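Search this site Search
Enter keywords

Comparing Two Grippers on a Small Whiteboard

Wednesday, February 12, 2025
By Eglė Tamošiūnaitė

A whiteboard is a useful test piece for a two-arm setup. It is flat and smooth, and the fingers have to get close to the surface without scraping it. You need two arms, a small board and a red marker.

Lay the board flat near the center of the table and draw a couple of short wavy lines on it. Put one gripper on each arm. Start with the fingers open and bring the left arm in over the marks. Keep the right arm back until the left one has stopped.

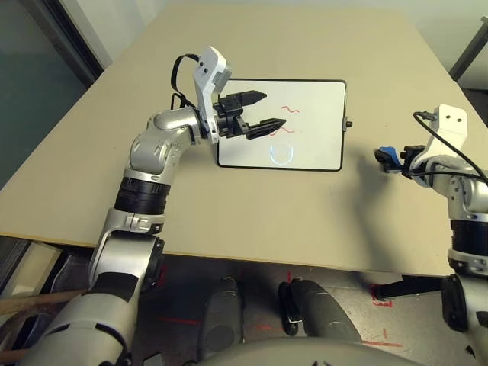 Left gripper open over the board, right arm held off to the side.

Set both arms to the same speed before you compare anything. I keep mine at 66 percent in Vullex. Save the start pose, then run the approach 2000 times in simulation before you trust it on the table. Shengli Kong wrote the script we used in January, and it still works with the current controller.

Next, open the wrist camera feed. 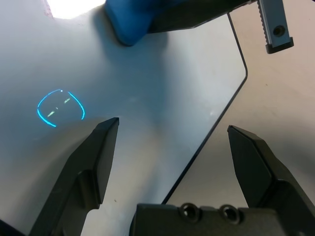
Wrist camera exposure should be fixed by hand. Auto exposure shifts as the arm moves, and a glossy board makes it worse. Look for bright spots like the one at the upper left of the sheet, and for the blue ring of light near the left fingertip. Mask those areas or move the lamp. The thin black line at the rounded corner is a better feature to track.

Repeat with the arms swapped and save both logs under the same run name.

Related
Mounting a Rätsep wrist bracket
Editz log viewer: first setup
Cable routing notes from Nirkville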